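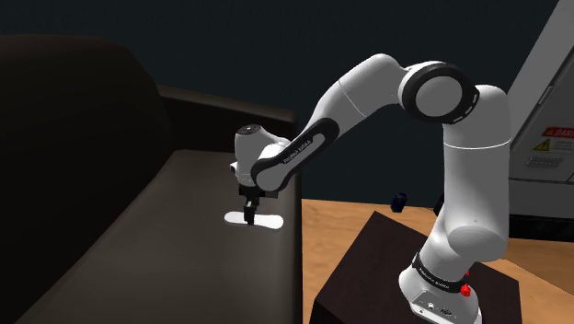 The Franka arm in the simulator, reaching down to the white piece on the couch seat.

Raju and the returns floor: where we are up to

20 May 2020

Quite a few of you have asked me what is going on with the robot, some in the hallway and some on the phone while I was trying to eat my lunch, so I promised I would sit down and write it all out properly for the newsletter. Get yourself a cup of tea, this one runs on a bit.

For those who work at the front of the house and don't get out the back much, every couch that comes home to Trikell from a rental passes through the returns floor at Purau before it goes to cleaning. The first job is always clearing the seat. You would not believe what people leave on a couch (well, those of you on returns would believe it, and could add to the list). Shoe insoles, remote controls, little boxes, pens, a great many hair clips. Somebody leans over, picks each thing up, bags it, writes the rental number on the bag and moves along to the next one. In March we took back 300 couches, and most of that leaning was done by the same few people.

Raju is the name we have given to the project, and by now to the arm as well. The plan is a single arm on a low pedestal beside the line, with the couch rolled up next to it, picking the loose items off the seat and passing them over to whoever is on the bagging bench. So far all of it lives on a computer. Margareta Vasiliu has built a corner to practise in, couch and pedestal and cabinet and all, and the arm goes through its picks there over and over without anybody having to stand by with a mop or a first aid kit. I had a turn at watching over her shoulder back when we could still crowd around one desk, and I will admit I lost most of an afternoon to it. It is very soothing!

The couches in the trials are dark brown ones, and that was Margareta's choice. Our Sakitz range is nearly all dark brown, and anyone who has worked on it knows how easily a black thing vanishes on that upholstery. A flat white item shows up well enough, but being flat it is a nuisance to get hold of, and the fingers have to come straight down on it and close without digging into the cushion. A box stands up a bit more and gives them something to grip, though a dark box on a dark seat is another story again. She started with a light-coloured seat, had everything going beautifully, changed it to brown and spent the next week grumbling.

In her latest round of 93 practice picks, 11 were missed. I asked if that was good and she said it was better than she had hoped for and worse than she would accept, and then she went back to work, so I will leave you to make what you like of that.
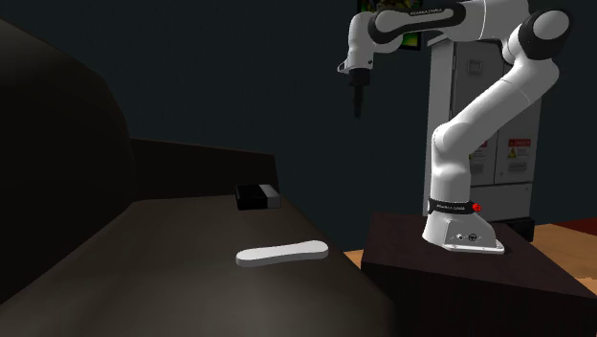 Cushion slope is the other thing she has been fussing over, and it was Ximena Ayala who put her on to it. Ximena has been clearing seats at Purau for longer than I have been writing this newsletter, and when she was first shown the trials she said straight away that the seat looked too kind. A couch that has been sat on for two years has a low spot, and everything rolls or slides into the low spot, and half of it ends up down the back where you need your fingertips and a bit of patience. Margareta went off and changed the cushions, and the two of them have had a regular call every week from then on, which I gather often goes well past its time and wanders into recipes.

Now to the part most people really want to know. No one on returns is losing their place over this. The arm will do the reaching over and the picking up from the open part of the seat. People will still go down the sides and under the cushions, still decide what is rubbish and what is somebody's keepsake, and still do the bagging and the phone calls to customers. Two people will be trained to run the arm, on the same pay grade as the line leads, and those spots will be offered inside Purau before they are advertised anywhere else. Ximena has already said she would like one of them, and her back, she tells me, would like it even more.

There are things we haven't settled. Breaks on the line have always been taken when the seat clearing falls behind or gets ahead, and with an arm keeping its own steady pace that habit will have to be looked at. A few of you have raised noise, and a few have asked whether the bagging bench will end up feeling rushed. I don't have answers yet and I would sooner say so than make something up. Margareta would like to hear from the bagging side in particular, and she means it, so please don't be shy about sending her a note. Long ones are welcome. She has put up with mine.

We don't have a day for the real arm to arrive. The floor beside bay 2 needs to be levelled before a pedestal can go in, and that work is waiting on the same things everybody's work is waiting on at the moment. Until then the trials carry on from Margareta's spare room, and anyone at Purau who would like to watch a session over a video call can ask Ximena for the link. Bring your own biscuits.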